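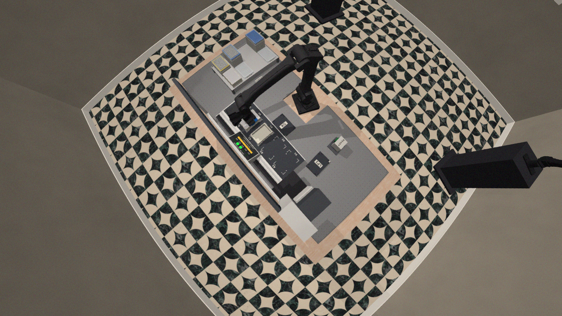 Remedios Villanueva reckons the Barrera tile yard should have put its prices up years ago, and that she'd have kept paying them. She told me this at the counter with three sample boards under her arm, so I believe her.

Anyway, the news is out and it's a bit of a mixed bag. The yard is shutting its doors at the end of June after 11 years on the corner, and everything left in the back shed is going cheap. I went down on 5/29/18 for a squiz and came home with a boot full of grey hexagons I have no plan for whatsoever (my husband has been very quiet about it).

The good bit is that the patterned range isn't disappearing. Grovurell, the crowd out past the showgrounds, has bought the old moulds and wants to start pressing tiles again before spring. Higinio Huerta, who's handling the move, told me they'll begin with the star and the plain border, then see what people ask for. I asked about the little blue fish one from my nan's laundry and he laughed, but he did write it down!

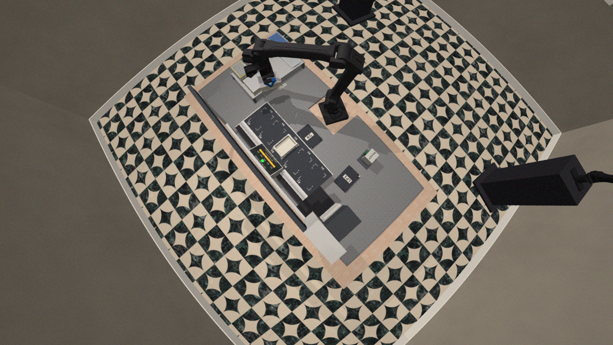

Cream four-pointed stars on dark green, for those who like a busy floor.

If you're patching an old floor, get in soon. There were 394 boxes on the clearance list when I was there, and the greens looked to be going first. Bring a broken piece from home if you've got one – colours drifted a fair bit from batch to batch, and a photo on your phone won't cut it. Boxes are 50 dollars each, cash or card, and they won't split them. You'll need your own muscle for the loading too, and those boxes are heavy little beggars.

Orders already paid for will still be filled, and anyone holding a credit note can use it at Grovurell for 365 days after the yard closes. Hang on to the paper copy, because the two shops don't share a computer system yet. The shed's open from eight until two, and parking is round the back by the gum tree.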